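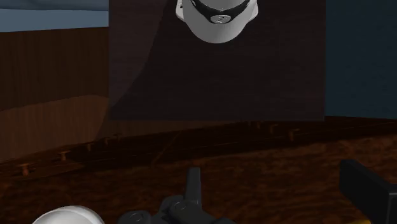

Florkanel Desk Pack, simulation scenes for arm policies

Florkanel is a scene pack with a learning recipe for tabletop manipulation. You get the rendered desk room, a Franka Emika arm with two-finger gripper, and 600 demonstrations which our group recorded by teleoperation. Each demonstration is saved from two viewpoints, one near the gripper and one over the desk.

The method is simple to explain. The policy first learns from both views together, and then we hide one of them at random during the training. In our test of May, the policy trained this way finished 70 of 90 trials with the objects placed in new positions. We repeated everything with 3 random seeds and the order of the methods stayed the same.

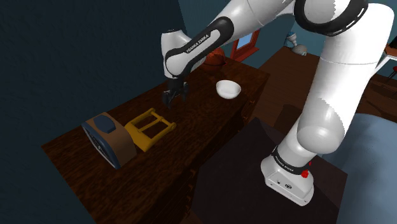 Desk scene, room view: gripper open over the desk, with clock, yellow frame and white bowl.

Included: scene files, demonstrations, training code, evaluation script. The Plivis loader is needed for reading the demonstrations. Results on a real arm are not part of this release.

Contact for licenses: Ilona Fülöp. Last update September 2020.

Comments

Hamish Ngata: Does the hiding of views also help if I only have the room camera at test time?

Ilona Fülöp: Yes, but less. Please see the table in the readme.

Danica Mladenović: The loader stops on my machine at the second file. I have sent you the log.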